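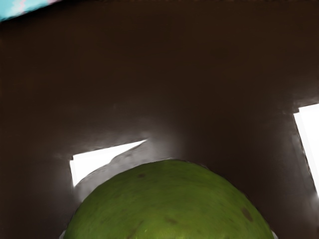 Stiltia Kitchen Arm, two-finger gripper version

Putting groceries away is the chore people ask us about first, so we'll start with it. The arm picks up one piece of produce at a time and moves it to a bowl or shelf you have marked in the setup program. It does this slowly. Fruit is harder than boxes, and the simulated test view on this page has most of what makes it hard: a rounded green fruit with brown marks on its skin, and a dark, shiny tabletop throwing back patches of pure white. A person reaches for the fruit and never thinks about the glare. Software has to be taught to ignore it, and we would not promise that ours always does.

Can it do your chores? Mostly no. We sell this arm to labs, teaching shops and patient hobbyists. If you want help around the house, buy a cart.

What it will try
Single pieces of firm fruit and vegetables
Empty cups, right side up
Small boxes with flat sides

What we don't support
Bags of any kind
Soft or cut fruit
Washing, peeling, or anything with a blade
Telling whether fruit is ripe. A brown spot may be a bruise or just a spot, and the arm has no opinion.

About simulation
The Rondadstead software package lets you run a pick 1000 times before you plug anything in. Use it, but don't read too much into the score. Rendered fruit doesn't roll under the fridge. We have seen other sellers quote simulator results as if they were kitchen results, and we'd ask you to be rude to them about it.

Specifications
Fingers: 2
Joints in arm: 4, not counting the gripper
Longest supported pick distance: 135 mm from the home position
Mount: Hedlund table clamp, included
Power supply: included
Wrist camera: sold separately

Shop-floor use
Please don't. The arm has no guarding and is not rated for shift work. For bin picking, see the Woltovico line, and ask for a trial with your own parts before you sign anything.

Returns
Unused arms may be returned in the original box. Arms with juice in the joints may not.

Page updated 4 May 2020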